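The Tenudmont Inventory

Ha-rang Joo opened the file at 6 in the morning and entered the case number, 1265. The claimant was the estate of Danjuma Ezeani. The disputed property was tableware, used at the last dinner of the Zenen survey crew and listed by the insurer as "assorted, no value."

She had been sent to Tenudmont to confirm the entry. The procedure called for sorting by material, then by color, then by nesting order. Paper went on the right of the table and plastic on the left.

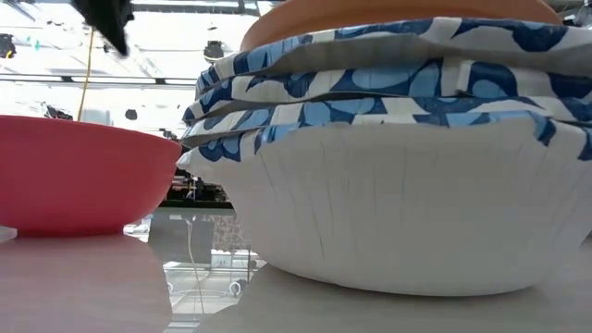
Item 2: Bowls, colored

The will ran to 97 pages. Most of it concerned the house in Ralivari and a boat. One paragraph concerned the bowls. Ezeani had assigned each color to a member of the crew and asked that the bowls be handed over in the order in which people had sat.

No seating plan survived. Joo wrote down what she had: blue, red, pink, green, and an orange-brown one that might have been sold as terracotta.
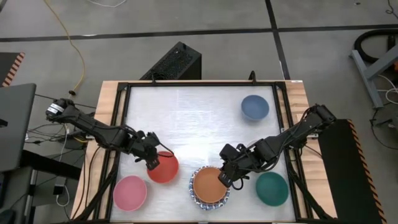
She called the Saithong office and asked whether anyone remembered the dinner. The clerk remembered rain and a long speech. He thought Ezeani had sat by the door, where he could get up to refill things. He could not say what color he ate from.

Joo recorded this as hearsay – the form had a box for it – and went on to the paper goods. The pattern was navy and light blue on white. The will did not mention it.
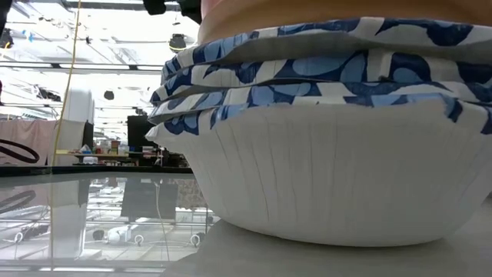
At noon she reached the valuation column. The insurer's figure was zero, and she had no receipt to set against it. She left the column blank and attached a note requesting a second visit in October, when the crew would be back from the field and could be asked where they had sat.

Then she signed the sheet, washed her hands and called the estate.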